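Prilton Children's Museum
Learning Pages: Food and Science

Why Does Ketchup Get Stuck?

Most liquids are easy to pour. Water runs out of a glass as soon as the glass is tipped. Ketchup is different. A full bottle can be turned upside down and nothing may come out at all. Then, after a shake, a large amount may arrive at once.

Ketchup is made mostly from tomatoes, vinegar, sugar and salt. It contains very small bits of tomato, far too small to pick out with a fork. When the bottle stands still, these bits press together and hold each other in place. The ketchup behaves almost like a solid. 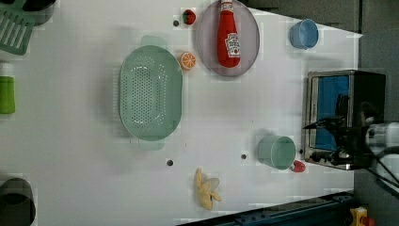 A ketchup bottle lying on a plate, with a toy orange slice and a toy strawberry nearby.

Shaking or squeezing pushes the bits past one another. The ketchup becomes thinner and begins to flow. Scientists call this "shear thinning." The word "shear" means pushing one layer of something so that it slides over another layer.

Once ketchup lands on a plate, the pushing stops. It becomes thick again and stays in a heap. Paint does much the same thing. It spreads easily under a brush but does not run down the wall.

How thick a liquid is, and how slowly it flows, is called its viscosity (say "vis-KOSS-i-tee"). Honey has a high viscosity. Water has a low one.
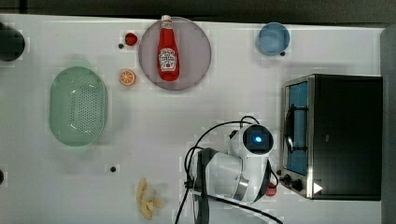

Ketchup bottle, plate and green colander on a play kitchen table.

Try It Yourself

Ask an adult before you begin. You will need 2 small plates, a spoon, some ketchup and some water.

Put a spoonful of ketchup on one plate and a spoonful of water on the other. Tilt both plates gently and watch which liquid moves first. Next, stir the ketchup quickly and tilt its plate again. Write down any change you notice.

Words to Know

Liquid: something that can flow and takes the shape of its container.
Shear thinning: becoming thinner when stirred, shaken or squeezed.
Viscosity: how much a liquid resists flowing.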